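Attic bathrooms and where the damp goes
Second-year project report, Building Studies

I picked this topic over the summer, when my aunt's top-floor bathroom grew a black patch behind the door. I wanted to know why attic rooms suffer so much more than the ones downstairs! 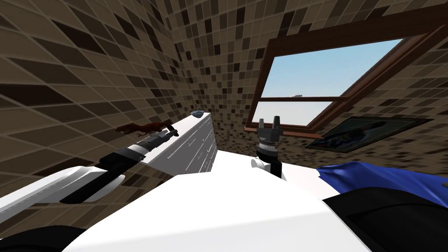
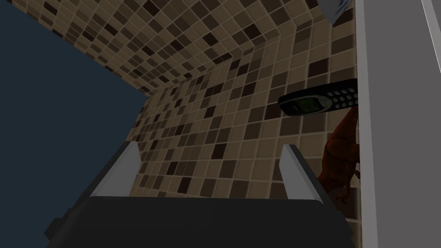 Small mosaic tiles on the walls.

Written by Efe Igwe
Thursday, February 12, 2026

So, I put a Luno humidity logger in the bathroom for nine days in July and ended up with 281 readings (I lost a few when the battery slipped). The worst ones came after evening showers with the door shut – no surprise there. What did surprise me was how long the air stayed damp, often well past midnight.

Ashok Pandey, my tutor, told me to try again with the window open for 50 minutes after each shower. I'm halfway through that now and my aunt is complaining about the cold. The full table is at the back, along with my logger settings.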